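Subject: Re: [erow-tools] Marker cube poses jump when both hands hold one object

Mackenzie Chan wrote:

> We are using the Kouris tracker with the two-hand setup. When both gloves
> hold the same small object, the left cube pose flips for a few frames and
> the planner rejects the segment. Is this a calibration fault, and should we
> discard the recordings?

Thank you for the report. The recordings should be kept. The behavior is a known limit of the pose solver in the current release and does not indicate a calibration fault.

When only one face of a cube is detected, two poses can explain the same four corners almost equally well. The solver selects the one with the lower reprojection error, and a small amount of noise is enough to change that choice. Two visible faces remove the ambiguity in nearly all cases.

The development branch contains two changes:

- `cube_pose` now solves for all detected faces of a cube jointly. Previously it averaged the single-face results.
- Each candidate pose is compared with the previous accepted pose. A rotation of over 30 degrees between consecutive frames is marked as suspect and is not passed to Aleo.

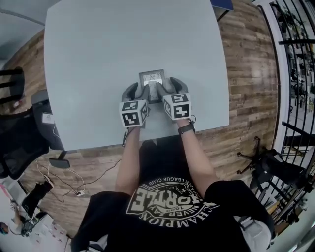

Users should also confirm that the left and right cubes have separate ID ranges in `hands.yaml`. Overlapping ranges produce a similar symptom, and the log does not yet report them as an error.

Existing recordings may be processed again with:

```
utano replay --solver joint --max-gap 27 session/
```

Gaps longer than the stated number of frames are left empty. Please attach the replay log to issue 200 if flips remain, together with the camera intrinsics file.

Regards,
Utano maintenance group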